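The Long Way Home in an Old Pickup

My neighbor sold me the truck in June, with a handshake over the hood and a paper bag full of receipts that went back further than I expected. I had gone over to borrow a ladder. By suppertime I owned a half-ton pickup with a bench seat, a dented tailgate and a radio that would only pull in one station, and I was trying to work out how to tell my family where it was going to live.

I have driven sensible cars most of my life (small ones, mostly, with good mileage and no personality to speak of), so I came to this truck the way some people come to a big dog. It needed things. It needed a front brake job, it needed tires, and it needed somebody to figure out why the heater blew cold on the passenger side and hot enough to bake bread on mine. I took it down to Grewal, the garage on the county road that my family has used for years, and they kept it two nights and charged me $297 for the brakes. I thought that was more than fair, and I still do.

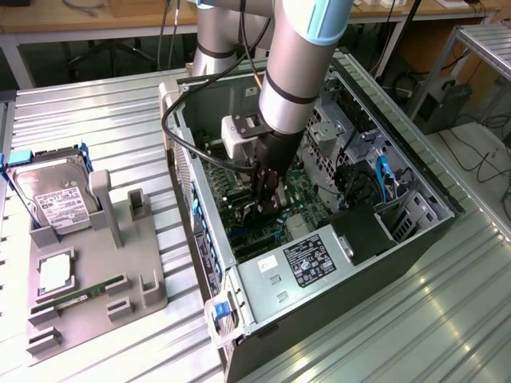

The tires were another matter. Truck tires cost what truck tires cost, and I went back and forth between a highway tread and something chunkier before the fellow at the counter asked me, very kindly, how often I planned to leave the pavement. Well, I live at the end of a gravel lane, but I wouldn't call that wilderness! I took the highway tread. It hums a little past sixty, and on the long grade coming out of Heltwood it holds the road in the rain better than anything I've owned.

That grade is where I really got to know the truck. My sister has a place on the far side of Heltwood, near the lake at Menik, and for years I made the trip in under four hours on the interstate without seeing a thing. The truck doesn't care for the interstate. It likes fifty-five, and it likes a two-lane road with a diner every so often, so I started taking the old route, which adds an hour if you don't stop and most of an afternoon if you do. I stop. There is a fruit stand before the river bridge that sells peaches by the half bushel, and I have yet to get past it with an empty bed.

You learn a few things driving an older pickup over a long distance. An empty bed makes the back end skittish on washboard, so I carry 200 pounds of sand in bags, set right over the axle, from the first frost until the mud dries out. You check the oil when you fill up, every time, and you keep a quart behind the seat. You also get used to being waved at. Other truck people lift a finger or two off the wheel, and after a month of it I was doing it myself, even in my wife's hatchback, where it only confuses people.

By the end of that first summer I had put 1701 miles on it, nearly all of them slow. I wrote a few lines about it for our letters page and asked whether anyone else had kept an old truck past the point of good sense, and the mail came in faster than I could answer it.

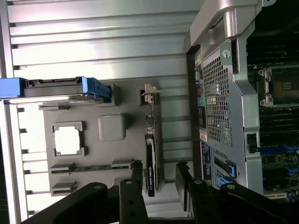 Keep it, and don't let anyone talk you into restoring it, wrote a reader from Lomolport. Mine was repainted by the last owner and I spent two years afraid to put a load of firewood in it. Then I backed into a fence post and I have enjoyed it ever since. Get the frame washed every spring, especially up inside the rear crossmember, and drive it at least once a week, even if it's only to the mailbox.

I took that advice about the frame. The wash in town has a spray bar for the underside, and I go through it slowly and then let everything drip in the yard with the tailgate down. There was some rust near the spare tire carrier, which Grewal looked at and told me to watch. So I watch it, lying on a piece of cardboard with a flashlight, feeling like I know more than I do.

The heater, I should say, has never been fixed. My sister rides with a blanket over her knees and I drive in shirtsleeves, and we leave for the lake a little after seven in the morning so we can have eggs on the way.

Related stories
Choosing a Used Pickup Without Losing Sleep
Bench Seats, and Why We Miss Them
Five Easy Drives Around Menik
What to Keep Behind the Seat in Winter

Get our letter once a month: road trips, repairs and readers' mail. Enter your email to sign up. You can unsubscribe at any time.

Contact us | Copyright, all rights reserved | Back to top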